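Kitchen & Common Room meeting, May
Notes by Birdie A. (typed up same evening, shout if I got something wrong)

Present: Birdie Alcantara (notes), Roy Bunting (chair), Ellach side x 3, Tronska side x 2, one from the Marti office who had to leave at 4:30
Apologies: none received
Started 3:40 pm, ten min late, door code again

1. Last notes
Agreed as written, except item 5 should say "lower shelf" and not "lower self". Fixed.

2. Money
Kitchen pot stands at 864. Out of that 37 already promised for dish soap, sponges and trash bags, receipt is with Roy. Tronska have paid their share up to the end of June. Ellach have paid half, rest to come, they say invoice went to the old address. Birdie to resend.
Question from Marti whether the pot can pay for coffee. Roy: no, coffee has always been separate, see notes from the winter. Marti not happy but OK.

3. Refrigerator
Still humming. Repair quote from Drikum is 600, new one same size would be 700 delivered. Long discussion. Roy for the new one, Ellach for the repair on the grounds that the shelves fit the trays we have. Tronska asked if the 700 includes taking the old one away. Not known.
Decision: ask Drikum about the haul away, decide by email, no new meeting just for this.
Meantime freezer drawer is for ice packs only. Two bags of peas taken out, claim them or they go.

4. Labels
Anything with no name and no date goes out at the end of the week. Agreed last time also. Marker pen is on a string now.
Ellach asked if sauces count. Yes sauces count.

5. Pans
Non-stick ones are getting scratched. Metal forks used on them, and stacked straight on top of each other in the cupboard. Proposed: hang them. Not all handles have a hole so hooks only work for part of them. The rest get a folded dish towel in between.
Roy has hooks left over from the coat rack job, will put up a row next to the window. Birdie wants them low enough to reach, Roy wants them high enough not to hit his head. To be measured with both present.
The little saucepan with no lid: keep. Voted, 5 to 2.

6. White table
The rectangular one. Tronska want it in the middle of the room, Ellach want it against the wall so there is space to walk behind. Tried both before the meeting. Staying out from the wall for now, review next time.
Chairs: mesh-backed office chair is fine at the table, but please put it back after and don't leave it in the walkway. Blue chair gets pushed in when done. More chairs not needed, Roy says we have plenty stacked in the hall.
Placemat: the triangle one stays on. Anything with a hot bottom goes on the mat and not on the bare table. There are two rings on the other table already from the teapot and they dont come out, Roy tried baking soda and then vinegar.
Does the mat go in the wash or get wiped? Wipe. Marti office washed theirs and it curled.

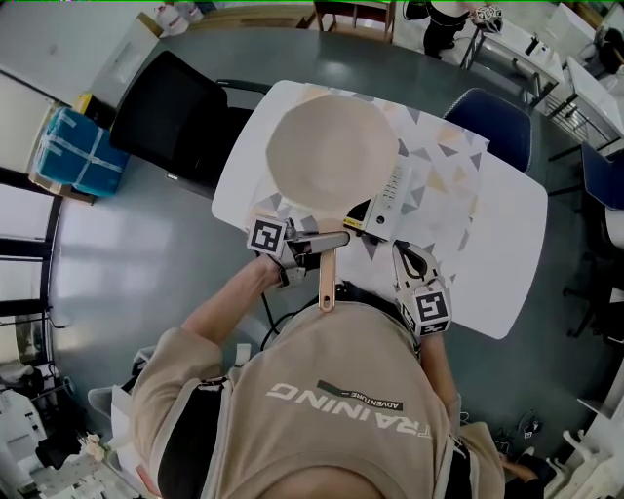
Electric cookers: one plugged in at a time on that side of the room, the outlet is shared with the kettle and the breaker went twice in one week. Unplug after use, wrap the cord, let it cool before it goes back in the cupboard. Buttons to be wiped with a damp cloth, no spray.
Tronska asked for a second outlet. Landlord question. Roy to ask, no promises.

7. Things along the wall
White bottles: if yours, put your name on them or move them to the utility shelf. Cleaning stuff and food stuff not to be kept together, this came up before.
Teal package: who is expecting it? No one at the meeting knew. Birdie to send a message round all three offices. Please don't open it.
White cabinet: top to be kept clear so the door of the upper cupboard can swing. Inside needs sorting, one hour, Birdie + one from Ellach, to pick a day between them.

8. Shared cooking lunch
Next one still on. Menu is pancakes, savory and sweet. Roy does batter, Ellach bring fruit, Tronska bring cheese and "something green". Marti to say by email. Plates and forks from the cupboard, wash your own.
Last time clean up fell on two people. Suggested a sign up sheet on the fridge door. Agreed. Sheet goes up when the menu does.

9. Any other business
- Tap drips if you turn it all the way left. Stop a bit before.
- Can opener missing, again. If it is in your desk please bring it back
- Ellach asked about recycling pickup, has it moved. Birdie thinks yes, will check.
- Window to be shut by the last person out.

Actions
Roy: hooks, ask landlord re outlet, call Drikum re haul away
Birdie: resend invoice to Ellach, message about package, recycling, sign up sheet
Ellach: second half of share, fruit
Marti: lunch yes or no
All: lables

Closed 4:55. Next one same place, time to be sent round.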